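关于我们

Gramer 语言与手工学校在冰岛北部的一个小镇上，从港口走上来，过了面包店就是。房子以前是做渔网的仓库，墙很厚，冬天的风进不来，但是楼梯比较窄，请带大行李的学生先在楼下按铃，我们会下来帮忙。

学校是我，Birthe Arnardóttir，和我的同事 Brynjólfsdóttir 一起开办的。我年轻的时候在南方的一所大学学过中文，后来在中国住了2年，教英语，也学习了一点竹编。我的中文不是很完美，这一页是我自己写的，没有请人翻译。如果有哪一句话您读起来觉得奇怪，请写信告诉我，我会很高兴地改正。

我们教什么

学校有两个部门。第一个是语言部，叫 Matum，教冰岛语给外国人，也教中文给本地人。冰岛语的课从字母和发音开始，然后是名词的变格。很多学生害怕变格，所以我们把它分成很小的部分，每个星期只学一点。学生要去面包店、图书馆和游泳池，用冰岛语说话，第二天在课堂上讲一讲对方回答了什么。游泳池是最好的教室，因为在热水里大家都愿意慢慢地谈话。

第二个是手工部，叫 Weria，教编织、羊毛染色和简单的木工。染色用的植物大部分是我们夏天在山坡上采的，有地衣，也有羽扇豆的叶子。染出来的颜色每年不一样，这个我们控制不了，也不想控制。Brynjólfsdóttir 负责编织课，她的祖母的毛衣图样还在学校里保存着，学生可以借来抄，但是请不要把原来的纸带回家。

两个部门的学生可以互相上课。学冰岛语的人来织毛衣，就学会了针、线、袖子、领口这些词，而且不容易忘记。

我们的班

现在学校一共有39名学生，年纪最小的还在上中学，年纪最大的已经退休很久了。语言课每班人数不多，手工课更少一些，大家坐在一张长桌子旁边。新的学期在10月开始。初级班不需要考试，中级班请先来和我们谈一次话，喝一杯咖啡，我们就知道您适合哪一个班。

从外国来的学生可以住在镇上的家庭里。我们认识这些家庭，也去看过房间。住宿费不交给学校，直接交给主人。请您在申请的时候写清楚，对猫、狗或者羊毛有没有过敏。

图书室

二楼的图书室有将近200本书，一半是冰岛语的，其他是中文、丹麦语和英语的。中文书很多是我从中国寄回来的，有一个箱子在海上走了整个冬天。学生可以借书回家，在门口的本子上写名字和书名就可以了。小孩子的图画书放在最下面的架子上，对初学者也很合适，我自己学丹麦语的时候也是从图画书开始的。
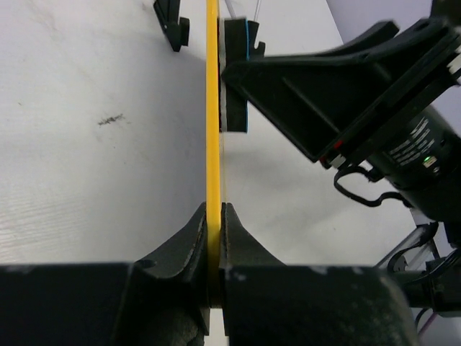
图书室晚上也开放，但是请最后离开的人关好窗户和暖气。窗户的把手要先向上提，再转，不然关不紧。下雪的日子如果路不通，我们会在早上发短信取消课程，学费可以转到后面的课。

怎样联系我们

最方便的办法是写电子邮件，用冰岛语、中文、丹麦语或者英语都可以。我一般两三天以内回信，夏天采植物的时候会慢一点，请原谅。电话请在下午打，上午我们都在上课，听不见铃声。

如果您只是路过这个小镇，也欢迎进来看看。门没有锁的时候就是有人在，请把鞋子脱在门口，咖啡在厨房的右边。

本页更新于2018年7月17日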